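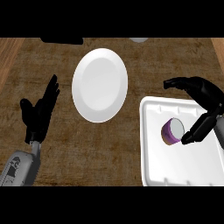 Urham 식기 치수·명칭 데이터셋

버전 2.1
문서 언어: 한국어
데이터 언어: 한국어, 영어, 프랑스어

개요

Urham은 도자기 식기의 치수, 형태 분류, 명칭 표기를 정리한 표 형식 데이터셋이다. 전체 레코드는 2838건이며, 레코드 하나가 카탈로그상의 품목 하나에 대응한다. 같은 품목이 크기만 달리하여 여러 번 수록된 경우에는 크기마다 별도 레코드로 둔다. 이미지 데이터는 배포본에 포함되지 않는다.

주된 용도는 식기 명칭의 표준화, 카탈로그 간 중복 품목 대조, 수납 용적 계산이다. 가격, 재고, 판매량은 수집하지 않았다.

출처

원자료는 세 가지 카탈로그에서 옮겨 적었다.

Lecomte: 업소용 식기 카탈로그. 원문은 프랑스어이며 치수 단위는 밀리미터이다.
Misthorpe: 가정용 식기 카탈로그. 원문은 영어이며 치수 단위는 인치이다. 분수 표기가 섞여 있다.
Stema: 급식용 식기 규격표. 원문은 한국어이며 치수 단위는 센티미터이다.

Misthorpe의 인치 값은 25.4를 곱한 뒤 소수 첫째 자리에서 반올림하였다. 변환 전 문자열은 size_raw 열에 그대로 남겨 두었다. Stema 자료 중 약 900건은 높이 값이 원문에 없어 height_mm가 비어 있다. 추정값으로 채우지 않았다.

파일 구성

items.csv: 품목 본표
terms.csv: 명칭 대조표
shapes.csv: 형태 코드표
CHANGES.txt: 변경 이력
LICENSE.txt: 이용 조건

모든 CSV 파일은 UTF-8(BOM 없음), 쉼표 구분, 줄바꿈 LF이다. 첫 행은 열 이름이다. 문자열 안에 쉼표가 있으면 큰따옴표로 감싼다.

items.csv의 열

item_id: 문자열. 출처 접두어와 일련번호를 붙임표로 연결한다. 버전이 바뀌어도 재사용하지 않는다.
source: 문자열. lecomte, misthorpe, stema 중 하나.
shape_code: 문자열. shapes.csv의 code를 참조한다.
length_mm: 정수. 윗면 기준 최대 길이.
width_mm: 정수. length_mm에 직각인 방향의 최대 너비. 원형 품목은 length_mm와 같은 값을 넣는다.
height_mm: 정수 또는 빈 값. 굽 바닥에서 전의 가장 높은 점까지의 수직 거리.
rim_mm: 정수 또는 빈 값. 전의 폭. 전과 안쪽 면의 경계가 도면에 표시된 경우에만 기입한다.
glaze: 문자열. 유약 구분. 원문에 기재가 없으면 unknown.
size_raw: 문자열. 원문의 치수 표기.
name_raw: 문자열. 원문의 품목명.
term_id: 문자열. terms.csv의 기본 키를 참조한다.

형태 분류

형태 코드는 12종이다. 첫 글자는 윗면의 윤곽을 나타내며 R은 원형, O는 타원형, Q는 사각형, X는 기타이다. 둘째 글자는 단면을 나타내며 F는 평접시, C는 오목접시, B는 사발이다.

타원형과 원형의 구분은 장축과 단축의 비로 한다. 비가 1.05 미만이면 원문에 oval이라고 적혀 있어도 R로 분류하였다. 모서리를 둥글린 직사각형은 Q에 넣는다. 손잡이가 달린 품목은 손잡이를 제외한 몸체의 치수와 윤곽을 기준으로 한다. 이 규칙은 버전 2.0부터 적용되었고, 1.x에서는 손잡이를 포함한 길이를 사용하였으므로 두 계열의 length_mm를 직접 비교해서는 안 된다.

명칭 대조

한국어의 '접시', '쟁반', '대접'은 카탈로그에 따라 경계가 다르다. terms.csv에서는 원문 명칭을 고치지 않고 대표 명칭을 별도 열에 두었다. 프랑스어 plat과 assiette, 영어 platter와 plate는 길이만으로 나누지 않으며, 원문의 용도 설명을 우선한다. 용도 설명이 없는 품목은 ambiguous 열이 1이다.

품질 점검

치수 열에 대해 범위 검사와 교차 검사를 수행하였다. width_mm가 length_mm보다 큰 레코드는 두 값을 교환하고 swapped 표시를 CHANGES.txt에 기록하였다. 원문 오식으로 판단된 치수 25건은 고치지 않고 같은 파일에 item_id를 나열하였다.

알려진 제한

업소용 품목의 비중이 높다. 따라서 가정용 식기의 치수 분포를 대표하지 않는다.
glaze 열은 출처마다 용어가 달라 집계에 적합하지 않다.
도자기의 소성 수축에 따른 개체 간 오차는 반영되어 있지 않다. 수록 값은 모두 카탈로그의 공칭 치수이다.
유리, 금속, 멜라민 제품은 제외하였다. 다만 Stema의 일부 품목은 재질 기재가 불분명하여 남아 있을 수 있다.

갱신

정기 갱신은 매년 12월에 한다. 오류 신고에는 item_id와 해당 열 이름, 근거가 되는 원문 위치를 적는다. 열의 추가는 부 버전, 열의 삭제나 정의 변경은 주 버전을 올린다.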